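FOR IMMEDIATE RELEASE

Rilen Opens Textile Sorting Room at Faseo Street Depot

Household fabric that used to be turned away will now be accepted, folded and passed on

Rilen, the household goods reuse service, has opened a textile sorting room at its Faseo Street depot. The room began taking donations in July and handles bed linen, curtains, cushion covers, cloth bags and other household fabric. Clothing and shoes will continue to go through the front counter.

Until now the depot had no place to check fabric properly. Bags of linen were stacked beside the furniture bay, and when the bay was full, donors were asked to come back another time. The new room takes up the former paint store at the rear of the building. It has five sorting tables, three rows of shelving and a separate door to the loading area.

"People kept bringing us good sheets and covers, and we kept running out of floor," said Man-lok Kan, depot manager at Rilen. "We can take them now. We still ask that they come clean and dry, in a closed bag, with nothing else in it."

Each bag is opened on a table and the pieces are spread out one at a time. Staff look at the hems first, then the seams, then any straps, ties or zippers. Pieces in good shape are folded and shelved by size. Pieces with a loose seam or a torn strap go to the mending shelf. Fabric that cannot be mended is cut up for cleaning cloths and sold by weight to local workshops.

Bestance, a furniture and upholstery shop in the same district, is paying for the shelving and for the first year of mending supplies. It has also agreed to send its clean offcuts to the depot. Heavy cream and off-white cloth makes up most of what the shop has left over, and the mending team uses it for patches and replacement straps.

"A cover usually gives out at the strap or along the hem, and the rest of the cloth has years left in it," said Pao-chu Fung, who runs the workroom at Bestance. "It takes a straight seam and a few minutes to put right."

The depot expects to handle 300 bags in the first season and has shelf space for 400. Sorted linen is offered first to families moving into new housing through the Sin housing office. Whatever remains is put on sale at the depot shop, where a folded bundle is priced the same regardless of what is in it.
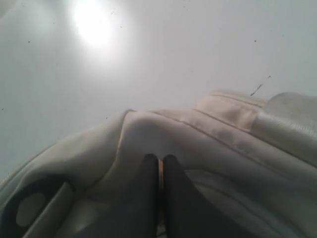
Cream-colored fabric with a wide stitched band. Photo: Rilen

The sorting room does not accept pillows, mattress pads, electric blankets or rugs. Quilts and comforters are accepted if they have been washed and are tied in a roll. Donors with more than five bags are asked to call ahead so that a table can be cleared.

Haruto Miyazaki will lead the mending team. He previously repaired tents and awnings and will teach a short evening class on hems and straps at the depot, starting at 6:30 p.m. Places are free, and a sewing machine is provided. Sign-up sheets are at the front counter.

About Rilen
Rilen collects, repairs and resells used household goods. Its Faseo Street depot handles furniture, kitchenware, clothing and household fabric.

Media contact
Yao-tsung Tu, Communications, Rilen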